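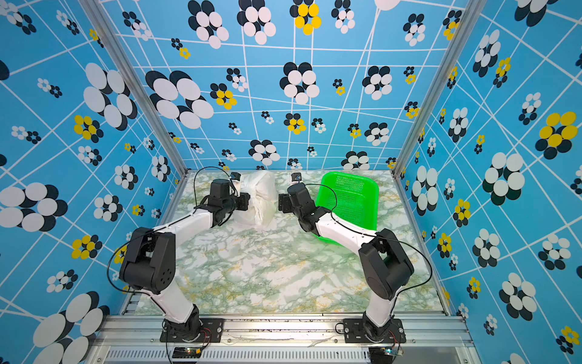 Pouran Amini demande que le point 4 soit relevé avant le point 3 : tant que l'horodatage des caméras n'est pas validé, l'écart de calibration mesuré ensuite ne peut pas être opposé à l'intégrateur. La remarque est retenue. L'ordre des relevés est modifié en conséquence, la numérotation de la grille restant inchangée pour permettre la comparaison avec la visite précédente.

## Grille de contrôle - logiciel de commande et de perception, cellule à deux bras

Site : Terisura, atelier de préhension
Logiciel de supervision : Morum
Planificateur de trajectoires : Tirkska
Période : mars
Cotation : C (conforme), R (réserve), NC (non conforme), SO (sans objet)

### A. Configuration et versions

- [x] **1. Version installée identique à la version déclarée** - C
 Les empreintes des paquets ont été comparées à celles du registre de déploiement.
- [x] **2. Fichiers de paramètres sous gestion de versions** - R
 Les limites articulaires sont bien suivies. Le fichier de seuils des préhenseurs a été modifié directement sur le poste, sans enregistrement dans le dépôt. L'exploitant est invité à régulariser.

### B. Perception

- [x] **3. Calibration des caméras de poignet** - C
 Procédure appliquée aux deux bras. La date de la dernière calibration est lisible dans l'interface de Morum.
- [x] **4. Horodatage commun des flux d'images et des états articulaires** - R
 Décalage maximal relevé : 49 ms, pour un seuil interne de 20 ms. L'écart n'apparaît qu'au redémarrage du service d'acquisition et se résorbe ensuite. Le service doit refuser de transmettre des images au planificateur tant que la synchronisation n'est pas acquise.
- [x] **5. Estimation de pose des objets souples** - R
 Le modèle fournit un score de confiance unique pour l'ensemble de l'objet. Pour un sac, dont la forme change dès la prise, un score distinct au niveau des anses est attendu.
- [ ] **6. Comportement en cas de perte d'un flux d'images** - non relevé
 Essai reporté à la demande de l'exploitant.

### C. Planification et coordination des bras

- [x] **7. Modèle de collision tenu à jour** - C
 Les parois, le plan de travail et le panier figurent dans le modèle. Le volume enveloppe du sac est recalculé à chaque cycle de planification.
- [x] **8. Distance minimale entre préhenseurs** - C
 Le paramètre est appliqué par Tirkska et vérifié une seconde fois par le contrôleur, indépendamment du planificateur.

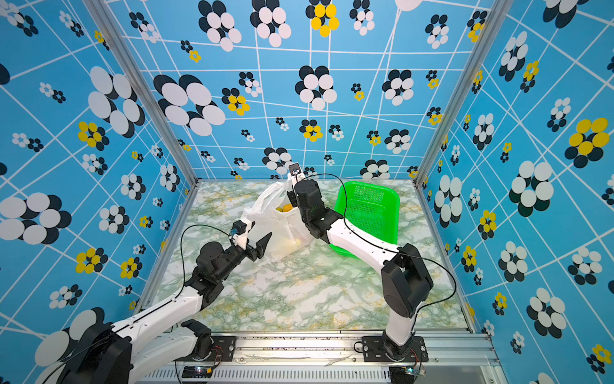

- [x] **9. Affectation des rôles entre les bras** - R
 La répartition entre bras de maintien et bras de manipulation est décidée au début de la tâche et n'est plus réexaminée. En cas d'échec de prise, le logiciel relance la même affectation jusqu'à épuisement des tentatives. Une réévaluation après 2 échecs consécutifs est recommandée.
- [x] **10. Limitation d'effort à la fermeture du préhenseur** - C
 Le seuil est chargé au démarrage et affiché à l'opérateur. Voir toutefois la réserve formulée au point 2.

### D. Arrêt, reprise, traçabilité

- [x] **11. Arrêt logiciel commandé depuis l'interface** - C
 L'ordre est transmis simultanément aux deux contrôleurs. Il est rappelé que cette fonction ne se substitue pas à l'arrêt d'urgence câblé, lequel relève d'une grille séparée.
- [x] **12. Reprise après arrêt avec objet en prise** - NC
 À la reprise, le logiciel considère le préhenseur comme vide et peut en commander l'ouverture. L'état de prise doit être conservé, ou confirmé par l'opérateur avant tout mouvement.
- [x] **13. Journal des événements** - C
 Les commandes, alarmes et changements de mode sont enregistrés et exportables.
- [ ] **14. Télémaintenance** - SO

### Observations générales

Le correctif relatif au point 12 est à la charge de la société Lozano, intégrateur. Dans l'attente, la reprise automatique est désactivée dans Morum et toute remise en service s'effectue en mode pas à pas, vitesse réduite.

Les réserves des points 2, 4, 5 et 9 ne font pas obstacle à la poursuite des essais. Elles devront être levées avant le passage en fonctionnement sans surveillance.

Le point 6 sera relevé lors de la contre-visite, en même temps que le point 12. L'exploitant tiendra à disposition le journal complet depuis le dernier redémarrage ainsi que le fichier de seuils dans sa version enregistrée au dépôt.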